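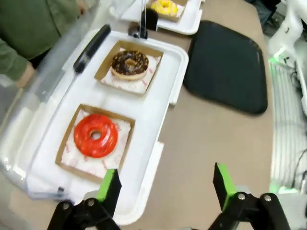 Can a robot serve donuts at a counter yet?
Under supervision it can move a donut from a display tray to a serving tray much of the time. It can't yet do the rest of the job, such as noticing that an order was wrong or dealing with a box that has slid out of place.

Final report, Trirnitz project
Lempi Valtonen
Submitted 12/2/19

1. What the project was about

Most of the robots people see in videos are doing one thing very well after a lot of practice. I wanted to know how far that goes when the job is an ordinary one from a shop. I picked counter service because the steps are easy to write down and anyone who has bought a donut knows what a good result looks like. The customer names a donut, the server gets it without touching the others, and it ends up on a tray with the icing intact.

The project started in April as a reading project only. I compared published demonstrations of kitchen and shop robots and tried to sort them by what was left out. Folding towels, loading cups into a rack and wiping a table all came up many times. Very few of the write-ups said who put the towels back in a pile between runs. That question ended up shaping the second half of the work.

2. The task

The task is called Belay in our notes. The donuts sit in square open boxes on white trays, with a paper liner under each one. A clear cover curves over one side of the tray. The serving tray is dark and lies flat on the table to the right. The arm has two fingers with green pads.

A run begins with a request for one donut by color. The arm has to reach in past the cover, take hold, lift, move across and let go. We counted a run as good if the right donut was on the serving tray and no box had been knocked over. Marks in the icing were written down separately, and so was any contact with the cover.

The box matters more than I expected. Gripping the donut itself is risky because the glaze is slick and the ring tears under pressure. Gripping the box is safer for the food, but then the fingers have to fit on both sides of it, and the paper corners stick out over the edge. In my notes the paper is the most common reason for a poor grip.

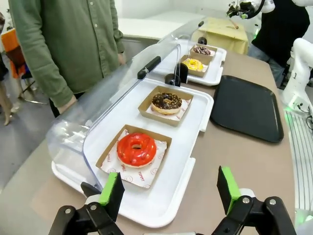
Page last modified: 12/2/19

3. Results

We kept 129 runs after throwing out the ones where the request was given wrong. Of these, 90 were good by the rule in section 2. Most of the others fell into two groups. In the first, the fingers closed on the liner and the box tipped or stayed behind. In the second, the arm touched the cover on the way in and was stopped by the person at the table.

Color was almost never the problem. Red and yellow were picked correctly every time they were asked for. The two chocolate donuts were harder to tell apart in words, and I think a human server would have asked which one was meant. The arm did not ask. It went to the nearer one.

Distance made a difference too. A donut at the front of the near tray is an easy reach. For the far tray the arm has to pass more hardware, including the knob and handle on the covers, and it slowed down a good deal.

4. What people still did

A person stood at the table during every run. That person put the donuts back, straightened the liners, turned the boxes square to the tray and wiped up crumbs. I timed this for part of the work and it took longer than the runs themselves. If the question is whether the machine saves labor, this time has to go on the bill.

I also asked what a small bakery would need. My guess is 1,000 runs in a row with no dropped food before an owner would leave it alone with customers. We are not close to that.

5. Household chores compared

Homes look harder to me. A shop can fix where the trays go and buy the same box every week. In a kitchen the cup is behind the cereal and someone has left a spoon in it. The Bosach and Pindon exercises, done earlier in the course, used dish sorting and laundry, and both needed the items laid out ahead of time.

6. Further work

The liner should be tried trimmed to the size of the box, with everything else kept the same. Spoken requests should include some that are unclear, so that asking back can be scored. The reset time should be recorded for every run from the start. My run sheets and the scoring rule are in the appendix, with the discarded runs listed at the end.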